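OK so I've been teaching a robot to do chores by remote control since March and I have thoughts. Long thread, sorry to anyone who followed me for the bread posts.

The job, if you missed it: I hold a pair of handles, the arm copies my hands, and everything gets recorded so the software can try it later without me. One run through a task is a demo. I've done 147 demos of the same task so far. My goal for the batch is 175.

First thing I learned is that my hands are way too fast. Indira Annamalai (she trained me, she's been at Drunora forever) watched me for one minute and said "you're driving like you can feel it." And I can't! There's no feeling in the handles at all. I squeeze, the fingers squeeze, and I have to guess from looking how hard.

So now I do everything at grandma speed. Come in slow, stop, close, wait a beat, lift. The waiting is the hardest part for me, I'm a person who unloads the dishwasher with both hands and an elbow.

Second thing, and this one drove me up the wall. The wrist view. When you're far from whatever you're grabbing it's lovely, you see everything. Then you get close, right when you'd really like some help, and the thing swallows the whole view and goes to mush.

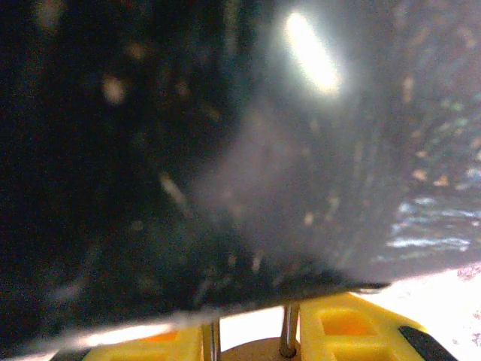

My first week I'd panic at that point and back off, then come in again, then back off. Indira went through my recordings and there was so much dithering in them. Her rule is that whatever you do, it learns. Dither and you get a robot that dithers!!

What helped: line up early, while you can still see, and then commit. I pick my spot from farther out and keep my wrist still for the last bit. I also look up at the actual arm a lot more than I used to. You're allowed to turn your head, it took me an embarrassingly long time to remember that.

Third thing: mess up properly. If I bump something and fix it calmly, we keep the demo, because the robot's going to bump things too and it needs to see how you get out of it. If I bump something and flail, it gets tossed. I had 3 tossed in a row before lunch yesterday and had to go walk around the parking lot.

Someone asked if it's boring. Kind of? It's like knitting. I put on a podcast once and my demos got noticeably sloppier, so no more podcasts.

Someone else asked if you need to be a gamer. Nope. Edeltraud Seidel is the best driver we have and she used to do alterations. Her demos are so smooth it makes me a little sick.

Anyway, 28 more to go on this batch and then I get a new task. I'm hoping for something soft. Will report back, bread posts resume this weekend.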